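The shop that wants you to read the fine print
06/07/2019

If you have ever stood at a register with a coupon in your hand and been told it doesn't apply to that one thing you came in for, you will understand why I wanted to talk to the owner of Vurkodero. It is a home goods and kitchen store on the main street in Zunstead, two floors, creaky stairs, a very good towel department. And for the past year it has been running a rewards program whose entire set of rules fits on the back of the membership card.

I asked for half an hour and stayed for most of an afternoon.

"I used to work for a chain," the owner told me, pouring coffee behind the counter. "I won't say which. We had a binder for the coupons. You'd get a lady with a twenty percent off and she'd want a blender, and I'd have to go get the binder." She laughed. "I hated that binder. I knew it by heart and I still hated it."

When she took over the Zunstead store, there was no binder, but there was a drawer. In it were the terms for every promotion the previous owners had ever run, some of them still technically good. She counted them up one slow evening and found 34. A few contradicted each other. One gave a discount on bedding "except in season," and she has never found out what season that was.

So she started over. Members earn a point for every dollar they spend, on everything, sale items included. At 694 points they get a store credit. (Yes, 694! I asked. It was the street number of her grandmother's house, and she liked the idea of people in town saying it out loud.) The credit can be spent on any item in the building, and it doesn't expire.

"Everybody told me I had to exclude the mixers," she said. "The margin on a mixer is terrible, that's true. But who saves up for a year to buy a dish towel? They're saving up for the mixer!"

I love this, and I told her so, and she got a little shy about it and went off to straighten some place mats.

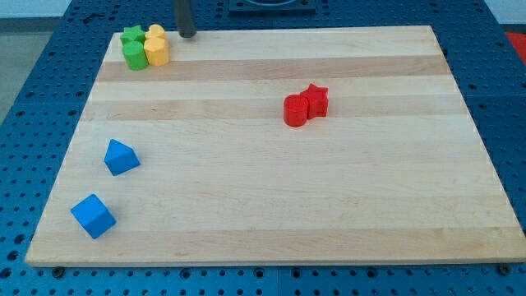
The mixers did worry her at first. She set aside money for the first few months in case everyone cashed in on the same expensive shelf. Some did. Plenty of others spent their credit on sheets, or a lamp, or split it over a few visits, which the card also allows. One couple used theirs on a shower curtain and came back the next morning to exchange it for a different color, and the credit simply went back on the card.

Membership now stands at 1455, and she is clearly proud of that number. Zunstead is a small place. A good many of the members drive over from Cunthorpe, where the department store closed its housewares floor and left people with nowhere nearby to buy a decent saucepan.

"The Cunthorpe people are my best customers," she said. "They come with a list. They've been thinking about it in the car."

The points themselves are kept on a system called Pillai, and she had plenty to say about choosing it. The first program she tried printed a receipt as long as her arm, most of it conditions. The next one wanted an email address before it would let anybody earn a point, and a lot of her older shoppers don't want to give one out. Pillai works from a phone number or from the card, and the balance prints on a single line under the total.

"That line is my favorite part of the whole store," she said. "I watch people look for it."

Returns were the hard bit. If you bring back a set of pans, do the points go too? They do, and she went back and forth over it for weeks. What she decided in the end is that a balance can never drop below zero, so a member who has already spent the credit won't owe the store anything. She calls this the kind version. It costs her a little, and she says she'd make the same choice again tomorrow.

There is one exclusion, and I was delighted to find it. Gift cards don't earn points when you buy them, only when somebody uses them. "Otherwise you'd get paid twice," she said, "and I'm nice, but I do have to pay the electric bill." It's right there on the back of the card, in type you can read without glasses.

In July the store is giving double points on bath towels and bed linens. Regular members already get 15 percent off on their birthday, with the same rule as everything else: any item, any price. Bring the card or just give your number at the register. The sign-up takes a couple of minutes, and she'll probably do it for you herself if you come in before lunch.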